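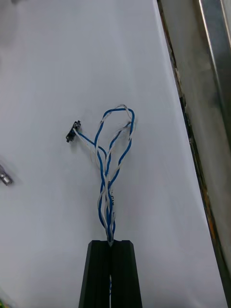
Blue and white twisted pairs in the Urkard's fingers, seen from the wrist camera.

So I finally gave in and bought the Urkard gripper kit, and I've had it on the arm since June. I paid 187 for the fingers and the little wrist camera together, which felt like a lot until I priced the Plurnetti version and had to go lie down.

Most reviews I read had it picking up blocks and foam balls. Fine, but I don't need help with foam balls! I make up cable harnesses, and cables are awful. They bend, they spring back, they go wherever they like, and the connector on the end is always pointing the wrong way. Twisted pairs are a bit kinder because the bundle has some body to it, so that's where I started.

What I like best is how the fingers meet. They're flat and square across the top with a small notch in the middle, and a bundle can stand right up out of there. My old Czarnecka gripper had round pads and the wires would roll out sideways if you so much as looked at them.

The camera is good, not great. I can pick out a small black connector against a white surface with no trouble, but I can't read the tiny printing on the insulation, and I was hoping to. If you need to check wire markings you'll want a second camera – I'm looking at one from Binunano.

Setup took me most of a Sunday. The manual skips the part where you set the closing force, and the default is way too strong for thin wire. I started low and crept up a little at a time until the bundle stopped slipping when I tugged on it.

Next I want to try it on ribbon cable, and I'm already dreading it.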